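About Fimport

We are a freight and customs help desk for small importers. If you bring in a pallet of tiles, a crate of bicycle parts or half a container of garden chairs, and you have no shipping department of your own, you are the sort of business we work with. We also sell nothing else, and we would like to keep it that way.

Most pages like this one promise to make importing simple. We don't believe importing is simple, and we get nervous around people who say it is. There is a form for what the goods are, a form for what they are worth, a form for where they came from, and a broker who will charge you to tell you that the first form was wrong. Software can move those forms around faster. It can't decide whether your folding stool is furniture or camping gear. A person has to do that, and sometimes two people have to argue about it before lunch.

How we started

Fimport began as a side desk at Iyer, a warehouse business that rented shelf space to small shops. Customers kept asking the warehouse staff why their goods were stuck at the port and why the bill didn't match the quote. The staff had no idea, but they were the ones who answered the phone. After a while the desk was getting more calls than the warehouse, and the two were split into separate companies. We still use one of their meeting rooms and we still pay for it.

In the first year we handled 264 shipments. Last year it was 2365. We put those numbers here because people ask for them, and we'd suggest you not read too much into them. A high count says we are busy. It says nothing about whether your shipment would have gone better with us than with the broker down the road, and we don't know of a fair way to measure that. Anyone who gives you a percentage should be asked how they got it.

What we do

We read your supplier's paperwork before the goods leave. We check the product codes, the declared value and the country of origin, and we write down in plain words what we think the duty will be. If we aren't sure, the note says so. We book the freight if you want us to, or we work with whoever you already use. When the bill comes in, we go through it line by line and ask about the charges we don't recognize. "Handling," "admin" and "terminal other" are the usual ones. Some of them turn out to be fair. A surprising number go away when someone asks.

We don't hold stock or lend money, and we won't tell you that a product will sell. We also turn down work. Food, medicine, live plants and anything with a large battery in it go to people who do that every day. If you send us one of those, you'll get a short reply and a couple of names.

On technology, with some doubt

Every company in our line of work now says it is driven by data. We have a database. It is a decent one. It's called Gistero, it was built for us, and it keeps every document for a shipment in one place, with the date it arrived and who read it. You get a login. You can see what we see, including the notes where we disagree with each other.

We tried a tool that was supposed to pick product codes by itself. It was quick and very sure of itself, and it put a batch of ceramic lamp bases under tableware. We stopped using it after one spring. We may try again when the tools are better, and we'll check the results by hand when we do. Until then, codes are chosen by staff who have the rule book open.

We've heard the case for doing the whole job with a chat window and no phone line. We can see why a company would like that. We haven't met many customers who do.

What it costs

We charge a flat fee per shipment, and the fee list is on the pricing page, all of it. There are 2 price levels, one for a single product type and one for mixed loads. We don't take a cut from carriers. Plenty of firms do, and they'll tell you it has no effect on which carrier they recommend. Maybe so. We found it easier not to have to make that speech.

If our duty estimate is wrong through our own mistake, you get the fee back. You don't get the duty back, as that was owed all along. A few customers have been annoyed by this, and we understand why, but we'd sooner have you annoyed now than after you've signed.
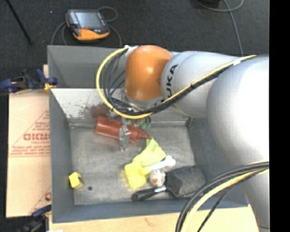

Photo: Flostosov. Used with permission.

Who we work with

Our customers are mostly shops, small makers and repair businesses. Many of them bring in goods two or three times a year, which makes them too small for the big forwarders to care about and too busy to learn the rules themselves. A few are larger and came to us after a bad surprise at the port. We don't publish their logos. A logo wall tells you that a company once paid an invoice, and we can't see what else you would learn from it. If you want to talk to a customer, write to us and we'll ask one who imports something close to what you do. We don't sit in on the call.

There are no awards on this page. We were invited to enter for one in June and the entry form asked for a payment, so we let it go.

Our office

The office is on the second floor, above a print shop, and the stairs are at the side of the building. Phones are answered from 8 a.m. to 5 p.m., except Friday, when we close at 3 p.m. to go through open files. Email is read outside those hours but we don't promise an answer. If your goods are at the port and a deadline is close, call. Don't use the contact form for that.

Working here

We hire slowly and we don't have a page of smiling reasons to join. The work is careful reading, a lot of phone calls and now and then a very dull afternoon with a spreadsheet. The pay range is listed in every job ad. Open jobs, when there are any, are on the jobs page, and if the page is blank we aren't hiring.

Contact

Use the form for general questions, and attach the supplier's invoice if you have it. A quote without an invoice is a guess, and we'll label it as one.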